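Forum Haushalt & Basteln > Geschenke und Verpackung

Geschenktüten mit Kordel – Griff reißt aus, und wohin mit dem ganzen Seidenpapier?

Jairo Pacheco
17. Juni 2025

Hallo zusammen,

muss schnell schreiben, die Kleine schläft gerade. Ich packe für unser Sommerfest in der Kita Stokmont die Tüten für die Tombola und für die Kinder, die im September in die Schule kommen. Eigentlich keine große Sache, dachte ich. Seit gestern Abend alles auf dem Tisch: bedruckte Tüten mit Tieren, weiße Papiertüten ohne alles, Seidenpapier in Gelb, Kordeln, Kleber. Und Chaos.

Problem eins: die Griffe. Bei den Tiertüten sind das so weiche, dicke Kordeln, gedreht, innen nur mit Knoten gehalten. Sobald was Schwereres reinkommt (Knete, ein Bilderbuch, Saftflasche) rutscht der Knoten durchs Loch. Oder die Kordel dröselt am Ende auf und dann hält gar nix mehr. Hab schon nachgeknotet, doppelt, das Loch wird nur größer.

Problem zwei: das Seidenpapier. Ich stopfe das oben rein und es sieht aus wie Altpapier. Im Laden steht das immer so schön hoch, bei mir fällt es zusammen oder hängt auf einer Seite raus. Knittert auch sofort, egal wie vorsichtig.

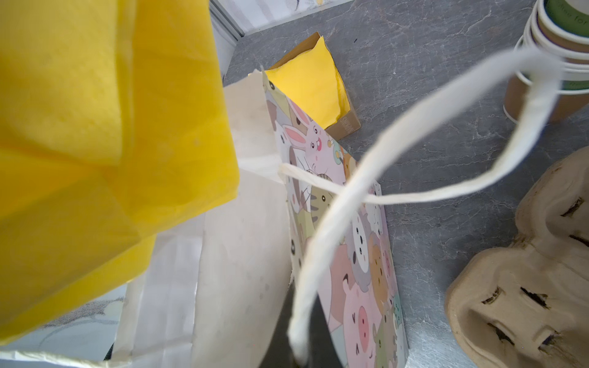

Drittens noch die Reihenfolge. Fülle ich erst alle Tüten und mache dann das Papier, oder jede einzeln fertig? Ich hab insgesamt 60 Stück und zwei Abende. Meine Frau hilft am zweiten Abend mit, am ersten nicht. Die Tüten müssen dann noch im Kombi nach Stistau, das sind 41 Kilometer, und ich seh schon kommen dass alles umkippt.

Bügeln hab ich beim Seidenpapier noch nicht probiert. Geht das? Oder brennt das gleich an?

Danke schonmal. Bitte keine Tipps mit Heißkleber, wir haben keine Pistole und ich kauf jetzt auch keine mehr.

Gruß
Jairo

3 Antworten

gurner_bastelt

Hi Jairo,

das mit den Kordeln kenn ich, hab zehn Jahre im Schreibwarenladen gestanden (Dewan in der Altstadt, gibts nicht mehr). Die Kordel ist nicht das Problem, das Loch ist es. Papier ist da oben oft nur einmal umgeschlagen und wenn der Knoten klein ist, zieht er durch.

Was wir gemacht haben:

Ein Stück feste Pappe zuschneiden, so breit wie die Tüte innen, gute drei Finger hoch. Zwei Löcher rein, genau da wo die in der Tüte sind. Kordel raus, durch Tüte und Pappe fädeln, dann erst knoten. Der Knoten liegt jetzt auf der Pappe auf und nicht mehr auf dem Papier. Müslikarton reicht völlig. Für beide Seiten natürlich, sonst hängt die Tüte schief.

Wo das Loch schon ausgerissen ist: von innen Paketband drüber, glatt streichen, neu lochen. Sieht man von außen kaum, höchstens ein bißchen Glanz im Loch.

Gegen das Aufdröseln: vor dem Abschneiden einen Streifen Tesa stramm um die Stelle wickeln und mitten durch den Streifen schneiden. Dann haben beide Enden gleich eine Kappe. Lässt sich auch viel leichter durchs Loch fädeln. Wenns schon ausgefranst ist, ein Tropfen Bastelkleber drauf, zwischen den Fingern drehen, trocknen lassen. Nicht anzünden! Das geht bei Kunststoffkordel, Baumwolle oder Papierkordel brennt dir einfach weg.

Knoten: einfacher Überhandknoten, aber zweimal durchstecken statt einmal. Wird dicker und geht nicht so leicht auf. Lass hinter dem Knoten ruhig einen Daumen breit stehen.

Und Schweres immer nach unten und flach. Das Bilderbuch hinten an die Wand stellen, dann steht die Tüte auch besser. Saftflasche würde ich ehrlich gesagt weglassen oder extra geben. Glas in Papiertüte für Vorschulkinder – nee.

Zum Seidenpapier sag ich nix, da war immer die Kollegin dran.

Marlis aus Stistau

Dann mach ich das Seidenpapier :-)

Bügeln geht! Niedrigste Stufe, kein Dampf, auf keinen Fall Dampf, und ein Geschirrtuch dazwischen. Erst an einer Ecke testen, kräftige Farben können abfärben, bei Gelb sieht mans auf einem weißen Tuch schlecht aber es ist trotzdem da. Ich bügel aber nur Papier das ich wiederverwende. Für oben in die Tüte muss es gar nicht glatt sein, im Gegenteil, glattes Papier steht nicht.

So gehts:

Bogen flach hinlegen, zwei Stück übereinander, leicht verdreht, sodass die Ecken versetzt liegen. In der Mitte mit zwei Fingern greifen und hochheben, wie ein Taschentuch beim Zaubern. Mit der anderen Hand von oben locker runterstreichen. Dann umdrehen, Spitze nach unten in die Tüte, Ecken zeigen nach oben. Fertig. Die Mitte steckst du zwischen die Sachen, dann kippt es nicht weg. Nicht stopfen!! Wer stopft bekommt den Altpapier-Effekt.

Wenn die Tüte breit ist, lieber zwei kleine Büschel nebeneinander als ein großes. Und wenn unten viel Luft ist: erst was Billiges rein, zerknülltes Packpapier oder Zeitung, dann die Geschenke, sonst verschwindet alles im Keller und das Seidenpapier rutscht hinterher.

Bei einlagigem dünnem Papier scheint alles durch. Zwei Lagen sind satter in der Farbe. Wenn du nicht genug hast, nimm einen weißen Bogen drunter, das Gelb außen, spart die Hälfte. Für Kindertüten schneide ich große Bögen vorher durch, die sind meistens eh viel zu groß.

Die einfachen weißen Tüten kannst du übrigens reinstellen in die bedruckten, als Innentüte. Dann hängt das Gewicht nicht so am dünnen Papier, und wenn was ausläuft ist nicht gleich die schöne Tüte hin. Muss von der Größe passen klar. Oder du nimmst die weißen für die Tombola und läßt die Kinder dieses Jahr die Vorderseite bestempeln, haben wir mit Kartoffeln gemacht, war eine Sauerei aber hübsch.

Reihenfolge: auf KEINEN Fall jede einzeln fertig machen. Du wirst wahnsinnig. Abend eins alle Griffe verstärken und alle Bögen zuschneiden. Abend zwei füllen, zu zweit in einer Reihe am Tisch lang. Das Seidenpapier ganz zum Schluß, am besten erst vor Ort. Wir hatten mal beim Gemeindefest 200 Stück fertig dekoriert im Auto und nach der Fahrt sah keine mehr aus wie vorher. Nimm die Büschel lose in einem großen Karton mit, reinstecken dauert ein paar Minuten.

tütensuppe

Kurz zum Transport: Klappkisten. Oder Umzugskartons, Deckel offen lassen. Tüten dicht an dicht reinstellen, Griffe nach innen, Lücken mit Handtüchern füllen. Bei uns ist noch nie was umgekippt.

Wegen der Menge sonst auch bei Gurner im Gewerbegebiet fragen, die haben so Bananenkisten im Eingang stehen, kosten nix.

Kordel würd ich komplett rausnehmen und oben zweimal lochen und mit Geschenkband zubinden. Kinder tragen die Tüten eh unten am Boden oder schleifen sie hinterher. Aber ist Geschmackssache.

Kommentare

Jairo Pacheco
Super, danke euch! Das mit der Pappe hab ich grad an drei Tüten probiert, hält. Buch und zwei Dosen Knete drin und einmal durchs Treppenhaus geschlenkert. Saft ist gestrichen. Papier kommt erst in Stistau rein, hat meine Frau auch gesagt, hätt ich mal gleich auf sie gehört.

gurner_bastelt
Prima. Zieh nach dem Fädeln nochmal an beiden Enden, bevor du den zweiten Knoten machst – die Schlaufen werden sonst unterschiedlich lang.

Marlis aus Stistau
Und @tütensuppe, Geschenkband schneidet in die Finger wenn die Tüte schwer ist. Sonst gute Idee mit den Handtüchern.

tütensuppe
Dann halt Stoffband. Liegt bei mir noch rollenweise rum, kann ich am Festtag mitbringen wenn wer will.

Jairo Pacheco
Ja gern! Falls doch noch ne Kordel schlapp macht. Muss weiter, hier wird gerade wer wach.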